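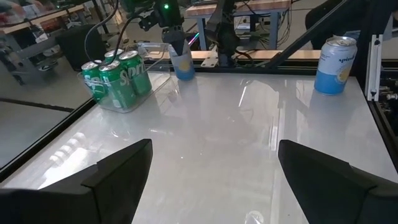

Should drinks cans be crushed before they go into the collection?

Leave them whole. The new sorting line that takes our metal handles full-shape cans more reliably than flattened ones, and the change applies to all units on the Orken estate from the start of June.

The previous advice, printed on the old bin labels, was to crush cans by foot or with a wall-mounted crusher. That advice dates from when the estate's cans were collected as a separate metal stream and sold by the bale. Volume mattered then and shape did not. Under the new contract with Steker, cans travel with plastic bottles and cartons in one mixed container and are separated mechanically afterwards. A can flattened end to end forms a disc, and some discs drop through the first screen along with bottle tops and broken glass. A can flattened from the side behaves like card on the inclined belt and can be carried off with the paper. In both cases the metal may be lost.

How the separation works

Mixed material is first passed over a screen which removes small items. It then goes under a magnet, which lifts out steel: food tins, aerosol bodies, jar lids. Aluminium is not magnetic and stays on the belt. It is removed at the next stage by an eddy current separator, a drum with a fast-spinning set of magnets inside. The changing field sets up a current in the aluminium, the current produces a field of its own, and the can is thrown forward over a divider while plastic falls short of it. The throw depends on the size, shape and weight of the piece. Whole cans are the easiest to set the divider for.

A can with liquid in it is heavier than the setting allows for and tends to fall short with the plastic. Half-full cans were the largest single fault found when Steker opened sample bags from the estate, ahead of food residue and film. Cans need to be emptied but need not be rinsed. A spoonful left in the bottom makes no difference.

Steel or aluminium

Almost all soft drink and beer cans sold here are aluminium. Most soup, bean and fruit tins are steel. Tenants no longer have to keep the two apart. Anyone who wants to check can use a fridge magnet on the side wall. The separate steel cage behind Handow Row has been withdrawn, and the bay will be re-marked for cycle parking once the surface has been patched.

Ring pulls should stay attached to the can. Loose ring pulls are too small for the screen and go out with the fines. The same applies to bottle caps, which should be screwed back on to the bottle.

Aerosols are accepted if they are fully empty. Do not pierce them. Part-full aerosols, gas cartridges and camping canisters are not accepted in any container on the estate and have to be taken to the council site. Foil trays are accepted when scraped clean. Crisp packets and coffee pouches look metallic but are mainly plastic film, and go in general waste.

Containers and liners

Each unit has been allocated one 400-litre wheeled container with a green lid. Smaller units may ask for a 200-litre container at a lower weekly charge. Clear sacks only: the crew has to see the contents, and black sacks will be left behind with a tag. A tagged sack should be sorted and put out again on the next round. If the same unit is tagged twice, the estate office will get in touch about labels or a different container.

Indoor collection points are a matter for each tenant. A rigid, see-through tub has worked well in the kitchen shared by the Dambrauskienė bakery and the upholstery workshop, where full and empty cans used to get muddled in the same cardboard tray. Whatever is used should have solid sides and no holes in the base. Wire baskets drip, and in warm weather the drips bring wasps.

Bottle deposit points and office take-back boxes run by suppliers are outside this contract. Tenants may carry on using them.

Collection times

Collections stay at twice a week. Containers must be at the kerb by 7 am and may not be put out more than 12 hours beforehand. The yard gate on the Handow Row side is locked from Sunday evening, so units that use that gate should bring their containers through before 6 pm.

Missed collections have to be reported within 72 hours for a free return visit. After that Steker treats the material as part of the following round, and any extra sacks beside the container are charged for. Reports go through the estate office and not to the driver. Please give the unit number and the number on the front of the container – the two do not match for units that moved during the roof works.

Old labels

Replacement labels are in the post room, two sheets per unit. Please cover the old panel completely, including the line about crushing. The wall-mounted crushers were bought by individual tenants and can be kept, sold or put in the scrap skip during the summer clearance. They should be unscrewed and the plugs filled, as the fixings count as tenant's alterations under the lease.

The charge sheet for the new container sizes will go out with the next service charge statement.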